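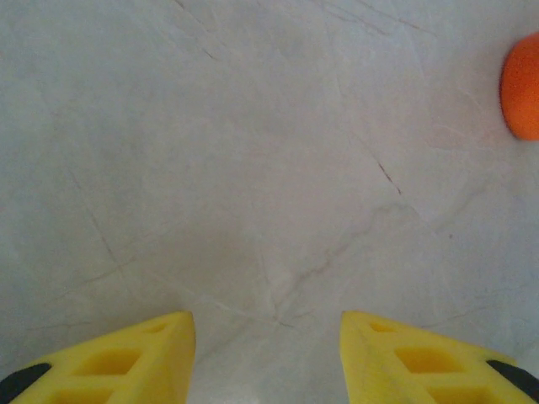
Why I Stopped Reading the Wall Text First

When I go to an exhibition of modern art, I see the same thing every time. People come into the room, they look one second at the painting to know where it is, and then they go directly to the small white card beside it. They read the card to the end. After this they look at the painting again, two or three seconds, and they go to the next card. I do not say this to laugh at them. For many years I was doing exactly the same, and I was even proud that I read everything.

I want to argue in this essay that the wall text has become too strong, and that abstract painting suffers from it more than any other kind of art.

Let me begin with a visit. In January I took the train to Kaltthorpe, where the town museum had a large show of abstract painting from the last seventy years. It was a good show, with many loans from private houses that the public does not see often. In the third room there was one big canvas, almost completely gray, by a painter from the region whose name I did not know. The text beside it was long. It told me that the gray was the fog of the harbor where the painter grew up, that the thin line in the lower part was the horizon, and that the work "asks us to think about loss." I read this, I looked up, and of course I saw a harbor with fog. I saw a horizon. I thought about loss, a little, as I was asked.

Then I did something that I do not do usually. I came back to the same room at four in the afternoon, when I was tired and did not want to read anymore, and I sat on the bench. After ten minutes the harbor went away. The line in the lower part was not straight. It had been painted over two times at least, and in one place the painter had scratched it with something hard, maybe the other end of the brush. On the left side the gray had a green under it, and on the right side it had a pink, so the two halves were pushing against each other very slowly. None of this was on the card. I am not sure I would call it loss. It was closer to an argument between two people who are too polite to raise their voices.

I do not know if my argument is more correct than the fog. But it was mine, and I got it from the painting.

The defenders of the wall text have serious reasons and I want to be fair to them. The first reason is that abstract art is difficult for people who did not study it, and without help they feel stupid and do not come back. I understand this very well. I did not grow up in a house with art books. My first visit to a museum was with my school, when I was fourteen, and I remember standing in front of a red square and feeling that everybody had received a secret letter except me. If at that moment someone had given me a card with an explanation, I would have been thankful.

But I ask what this card would have taught me. It would have taught me that the red square has an answer, and that the answer is kept by the museum. The next time I would look for the card again. In this way the visitor becomes dependent on the help, like a person who learns a city only with the telephone in the hand and after five years still cannot find the station alone.

The second reason is history. A painting was made in a certain year, by a certain person, in a certain political situation, and it can be a mistake to look at it as if it fell from the sky. I agree with this fully. I only say that the order is important. If I first look for a long time and afterwards learn that the painter worked at night in a cold factory, this fact enters into something that already exists in my head. If I learn the fact before, I see the cold factory and I do not see much else.

There is also the question of how these texts are written. I have translated some of them for money, so I have suffered with them from the inside. The catalog for the Bakke collection was my largest job of this type. Each entry had a limit of 1000 characters, and the authors used the limit always to the end, also when the work was a small drawing with four lines on it. Things were "interrogated" and "negotiated." Surfaces were "charged." I looked in my dictionaries for a way to say in my own language that a rectangle "negotiates its own absence," and after one whole morning I wrote to the office to ask what was meant. The answer was friendly. They wrote that I could leave the sentence out if it was a problem. So I left it out, and to my knowledge no reader has missed it.

This experience changed me a little. If a sentence can be removed so easily, then maybe it was not holding anything. I began to ask this question about every text on every wall, and many of them could go home.

Some people will say that the solution is technology. There is now an audio guide called Grikix, which I tried in Kaltthorpe because it was included in the ticket. It has a pleasant voice and it knows where you are standing. For me it is the same card with a louder mouth. With a card I can at least close my eyes. With the voice in my ear I was obliged to finish the painting when the voice finished, and it finished most of them in one minute and a half.

What would I like instead? I have seen a better way, in a small place. The Clutow is a gallery with only three rooms, above a shop for bicycles, and it shows mainly painters who are still alive and not famous. On the walls there is nothing but the paintings. At the exit of each room there is a table with a folded paper, where you find the titles, the years, the materials and one short paragraph for each artist. You can take it when you come in, it is not forbidden. But most people take it when they go out, simply due to the place of the table, and then something nice happens. They read a few lines standing there, and many of them turn around and go back in.

I think this is a cheap and gentle solution. It takes nothing away from the visitor who needs help or from the visitor who loves history. It only moves the help three meters.

I know that a big museum has other problems than a gallery with three rooms. The show in Kaltthorpe had 787 works and people would get lost without any signs. Good, so let them keep the number and the title. The title is a part of the work, in most cases, and the painter chose it. Also for older painting I am less strict. When I stand before a saint with a wheel or a tower in the arm, I need somebody to tell me who she is, because the painter expected that I know it. The painter of a gray canvas did not expect that I know his harbor. If he had wanted me to see the boats, he was perfectly able to paint boats.

There is one more objection, and it is the one I find hardest. A friend said to me that my method needs time, and time is a luxury. A family with two children and one free afternoon cannot sit ten minutes on a bench in front of each painting. This is true. But nobody has to see every painting in the building. I would prefer that this family chooses three works in the whole museum and looks at them until the children begin to disagree. Children are very good at this, by the way. They do not ask what it means. They say that the blue one is angry, and the other child says no, it is sleeping, and both go close with the nose to prove it until the guard becomes nervous.

The Kaltthorpe show is closed now and the gray canvas is again in some private house, where I hope there is a chair in front of it. I bought the postcard at the exit. On the postcard you do not see the green and you do not see the pink, and on the back side, in small letters, they have printed the text about the fog.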